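# Tunddale Tableware: Plate and Mug in Matte Colors
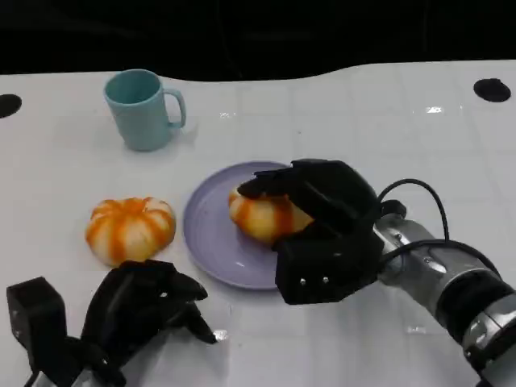

*Tunddale plate in lavender and mug in teal-blue, with striped pumpkins.*

The Tunddale series is the everyday tableware line supplied by Olow to dining rooms, schools and private households. Each piece is sold singly, and colors may be combined freely within one order.

## Mug

The mug is ceramic with a matte finish. It has a cylindrical body that tapers slightly and a rounded loop handle.

- Article number: 314
- Capacity: 271 ml
- Color shown: teal-blue
- Dishwasher: yes, upper rack
- Microwave: yes

## Plate

The plate is round, with a flat center and a slightly raised rim. It is suited to breakfast, cake and light meals, and may also be used as a base for a small table decoration.

- Article number: 318
- Diameter: 18 cm
- Color shown: lavender
- Dishwasher: yes
- Microwave: no

## Care

Wash new pieces before first use. Matte surfaces may show gray marks from metal cutlery; these can be removed with a soft cloth and a mild cream cleaner. Steel wool and scouring powder must not be used. Rinse off tea and coffee on the day of use. Pumpkins and other fresh produce should not be left standing on the plate for more than a few days, and the surface should be wiped afterward.

## Ordering and delivery

Orders are accepted in any quantity from 2 pieces of the same article. Goods are shipped from the Buzatu warehouse in molded paper packaging. Breakage must be reported in writing within 18 days of receipt, quoting the order number and the article number of the damaged piece.

Pumpkins are not included. Bowls in matching colors are listed separately under the Mimis series.

Inquiries from institutional buyers should be addressed to Shaohua Lü, Product Office, Olow.

Page last revised: 2026-06-29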